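### 4.2 Corners

Corners were not in the original coding scheme. We had planned to sort floor space in the Nallia apartments into three classes - walked on, stood on, and covered by furniture - and the pilot coders applied these cheerfully until they met the first patch of floor that was none of the above. It was too small for a chair and too far from a door to be on anybody's way anywhere. The coders filed it under "other." By the end of the pilot, "other" was the second largest class in the study, and we conceded that it deserved a name.

We define a corner as the floor inside two meeting walls that a resident can reach with a broom but has no everyday cause to step on. Of the 3138 floor segments coded across both buildings, 1167 met this definition. The figure surprised us more than it surprised the residents. Mathew (the older of the two buildings, named for its street) had the larger share, a result we put down to its partition walls, which were added over several decades by people with strong and differing views on where a hallway should go.

Cleaning reports and corners do not get along. In the household diaries, 146 entries record that a floor was "done," "swept," or, in one case, "seen to." Follow-up interviews asked what the word covered. Most respondents meant the open middle of the room, plus whatever the broom met on its way back. Corners were described as done "when they need it," and the sign that they needed it was, in nearly every interview, that a visitor was coming. We therefore treat a diary entry of "done" as evidence about the middle of the room only.

What collects in a corner is less dramatic than the literature on household dust might lead one to hope. The typical find was a single small item, light in color or bright enough to be noticed on a dark or patterned floor, lying a little short of the walls. Figure 3 gives a fair idea of the scale. Streaked grey flooring hides a good deal, and residents who had chosen it told us so with some pride, but it is no help at all against yellow. Naidu, who coded most of the Mathew segments, proposed the term "solitary" for such finds, and we keep it here over the objections of one reviewer.

Walls tell a different story from floors. Cloths hung at the edge of a room were common near corners, and it was tempting to read them as cleaning equipment kept close to the work. We resisted. A cloth on a wall may be for hands, dishes, floors, or nothing in particular, and 13 residents gave us more than one answer for the same cloth. It is coded as "cloth" and left in peace.

One limit should be stated. The Barkik protocol asks coders to look at each segment once, so a solitary recorded in this section may have been there for a minute or since March. We have no measure of how long any of them stayed, and Section 5 makes no use of the class beyond simple presence.
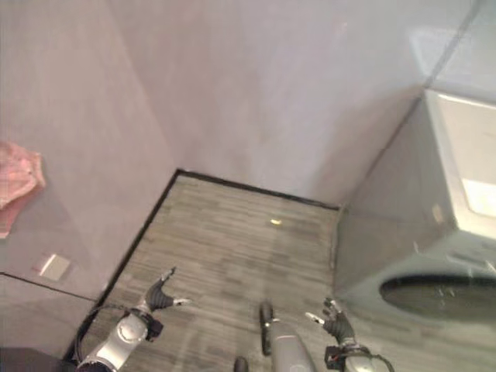

**Figure 3.** Corner segment with one solitary (yellow) on grey streaked flooring. Pink cloth at far left, coded "cloth."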